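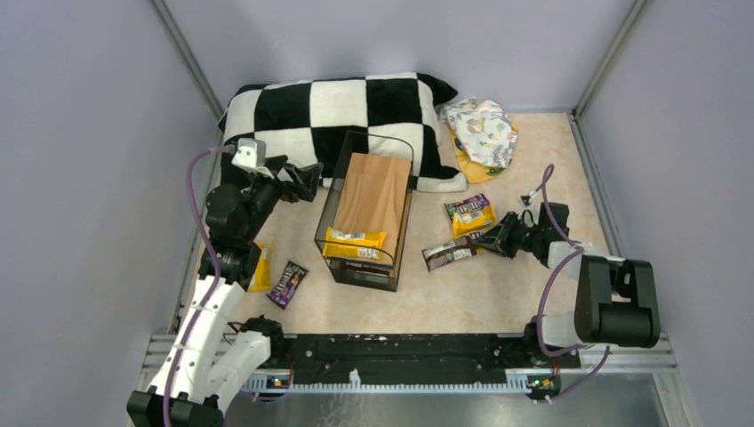

Checkerboard pillow against the back wall, patterned fabric at its right end.

How to Prepare a Case Report for Journal Submission

Author: Habibur Majumder
Applies to: single-patient clinical and forensic reports

A case report describes one patient, one finding and the reasoning that connects them. Most journals that accept the format set a limit of 3,000 words for the main text. Check the author guidelines before you start, as reference styles vary.

1. Obtain consent

Get written consent from the patient or, in a fatal case, from the next of kin. Store the signed form with the hospital record. Do not upload it unless the editor asks for it.

2. Write the timeline

List each event in order: admission, examination, imaging, laboratory results, treatment, outcome. Use intervals (day 1, day 9) in place of calendar dates. Remove names, record numbers and place names.

3. Draft the case section

Keep this section to 800 words or fewer. Report measurements with units and reference ranges. State negative findings only where they rule out a competing diagnosis. Leave interpretation for the discussion.

4. Search the literature

Search at least two databases and save the exact search string. Record how many papers were found, screened and kept. If a review table is included, give one row per published case – age, sex, mechanism, outcome, reference.

5. Write the discussion and abstract

Compare the case with the published ones and state the limits of a single observation. Write the abstract last. It should contain no result that is missing from the main text.

6. Check the files

Figures go in as separate files, numbered in order of first mention. Legends go after the reference list.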